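The Dunne Open Bin
Sheet metal, grey finish, made to order in Rurkstead

Price: £100 each, VAT included
Lead time: three weeks
Page last updated: Jul 14, 2026

I've been folding metal for most of my working life and the Dunne is still the thing I get the most emails about, which is funny when you think that it's a box with no lid. But people do love a good box! I made the first one for my own bench because I was sick of plastic tubs splitting at the corners every winter, and then Hywel Mostyn from the unit opposite saw it and wanted one, and then his brother-in-law did, and off it went from there.

So what do you get? One open bin, folded from sheet steel, with the top edge turned over so you don't skin your knuckles on it. The corners are welded and then dressed back by hand (by me, usually with the radio on). It's powder coated in a plain mid grey. I do get asked for other colours and I will do them if you order enough to fill the oven, but grey hides the scuffs best and it's what I keep in stock.

It weighs 9 kg empty. That surprises people when the courier hands it over, so do lift it with both arms. The weight is what I like most about it. You can rummage in it one-handed and it doesn't go skating off across the bench.

What people put in them

All sorts. Saskia Ormsby has a row of them in her pottery shed for broken biscuit ware. Seidu Annan runs a bike repair place over in Sosovcombe and keeps his old brake blocks and pedals in his, sorted by a system that I have had explained to me twice and still don't follow. A nursery school bought a couple for building bricks, and I put rubber edging round the rim on those for free, as I will for anyone who asks. 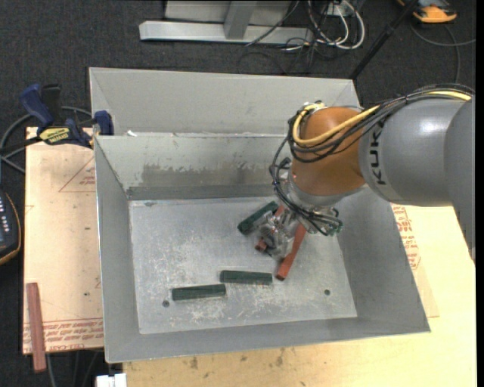
Small green and red blocks at the bottom of an open grey sheet-metal bin, under a KUKA arm.

The flat bottom is a deliberate choice. Lots of bins have ribs pressed into the floor to stiffen them, and if you've ever tried to pick a washer out of a groove with cold fingers you'll know why I don't bother with those. I use a thicker sheet instead. It costs me more, but small bits sit where you can get at them, and it sweeps out clean with a hand brush.

Looking after it

There isn't much to do. Wipe it with a damp cloth and dry it off. If you chip the coating, dab a bit of metal primer on the bare patch before it has a chance to rust, then touch it up with any grey enamel you've got lying about. Please don't keep it outdoors. It will cope with a damp shed but not with standing rainwater, and drain holes aren't standard. I can drill some before coating if you tell me when you order, no extra charge.

Don't stand on it either. I know it's the right height. I've done it myself and I've got the dent to show for it.

Extras

Label holder, riveted to the front: £3
Rubber edging for the rim: free, just ask
Felt pads for the underside: free, four in a bag
Divider: not at the moment, sorry. The Wirico divider set that some of you bought was made by another firm and they've stopped doing it. Osian Dafis is drawing up a replacement for me and I'll put it on this page when I'm happy with it.

Delivery and collection

Delivery is by courier to mainland addresses and I'll quote you before you pay. Collection from Rurkstead is free and you're welcome to come and have a look first, only ring ahead as I'm often at the coaters in the mornings. Meron Adugna does the packing and answers the phone far more politely than I do.

Bigger orders are fine too. The largest so far was for 2000 label holders with no bins at all, and I still don't know what they were for. If you want more than a handful of bins, send me a message and I'll work out a price and a proper date for you.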